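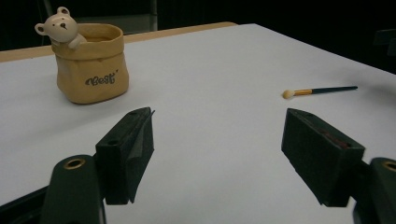 Novelty pot as a brush holder — drainage, stability, lining
Board: Desk and Dressing Table Storage

Zeta_40
Started 24 April 2018
I have a ceramic pot in the form of a crumpled paper bag, mustard-tan, "Best" on the front, small bear leaning over the rim. I intend to keep makeup brushes in it on a white table. Internal depth is 122 mm. Two questions. Does it need a lining? Will long handles tip it?

hopkin
Line it. Glaze inside these pots is often thin and the base collects powder. Cut a disc of felt to fit and wash it monthly.

Baradcombe
Disagree with felt. It holds moisture from washed brushes. Use 4 mm silicone matting, or nothing at all. Dry the brushes flat first and the question does not arise.
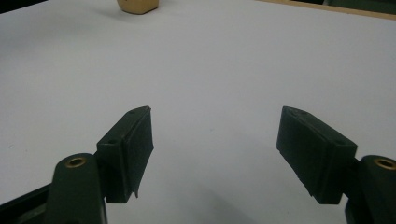

Zeta_40
They are dried flat on the table at present. The difficulty is space, as I need the surface clear for other work.

storix_user
On stability: a flared base is in your favour. Weigh the pot. Above 500 g, slim brushes will not move it. Below that, add a layer of glass beads — this also holds the handles upright.

hopkin
Beads scratch lacquered handles. I stopped using them last June.

storix_user
Mine are unmarked. Coarse beads may differ.

Baradcombe
Check the rim as well. If it is rolled and uneven, the handles will lean to the low side. Put the heaviest brush opposite.

Zeta_40
Weighed, 500 g exactly. I will try the matting without beads and leave the felt for now.

hopkin
Felt is still easier to cut.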